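O livro de marés

Quando Urmas Ramanauskas chegou a Givoven, em fevereiro, o barco já tinha saído. O próximo era às 7 da manhã seguinte. Comprou um café na máquina do cais, contou as moedas que sobravam e foi procurar a pensão Lenholm, que ficava atrás do armazém de sal.

A dona chamava-se Vasiliki Deligiannis. Deu-lhe o quarto 11, o último do corredor, e pediu o pagamento adiantado. Ele pagou. Ela escreveu o nome dele num caderno, errou o apelido, riscou e escreveu outra vez.

— Ramanauskas — disse ela. — Houve aqui um, no farol.

— Era meu pai.

Ela fechou o caderno e não disse mais nada até ao jantar.

O jantar foi sopa de peixe e pão do dia anterior. Havia só mais um hóspede, um vendedor da Kaneko que comeu depressa, a olhar para o relógio, e subiu para telefonar à mulher. Vasiliki tirou os pratos e sentou-se no lugar dele.

— O seu pai deixou cá uma coisa — disse. — Há muito tempo.

Urmas esperava uma dívida. O pai tinha deixado dívidas em Plaltmont e em todos os portos onde trabalhou, e a mãe pagara a maior parte com o ordenado da fábrica de conservas. 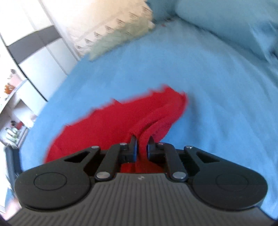

Porque é que um homem deixa um livro de marés numa pensão? Deixa-o à guarda de quem sabe que não o vai vender.

Foi mais ou menos isto que Vasiliki lhe explicou, enquanto procurava a chave do armário. O livro tinha capa de oleado e 46 páginas escritas dos dois lados. As horas da preamar, as da baixa-mar, o vento. Na margem, de vez em quando, uma letra: U.

— O que quer dizer o U? — perguntou ela. — Sempre quis saber.

Ele virou as folhas devagar. Havia um U em junho, outro em setembro, dois seguidos no inverno. Reconheceu primeiro o dia em que partira o braço. Depois, o do exame. A mãe escrevia para o farol e o pai, pelos vistos, tomava nota.

— Deve ser uma abreviatura — respondeu.

Na última página havia uma conta a lápis: 1170, sublinhado duas vezes, sem moeda. Era o preço da passagem para casa, naquele tempo. Urmas lembrava-se do número porque a mãe o dizia na cozinha, de costas para ele, a lavar a loiça.

— Chegou a comprar o bilhete? — perguntou.

Vasiliki levantou-se e foi ver a janela, que batia.

— Foi ao cais duas vezes — disse. — Da segunda levou a mala.

Às 7 chovia. Ela embrulhou-lhe o livro em papel de padaria e não aceitou dinheiro. O barco atracou com algum atraso, desceram três homens e uma bicicleta, e Urmas subiu com os outros.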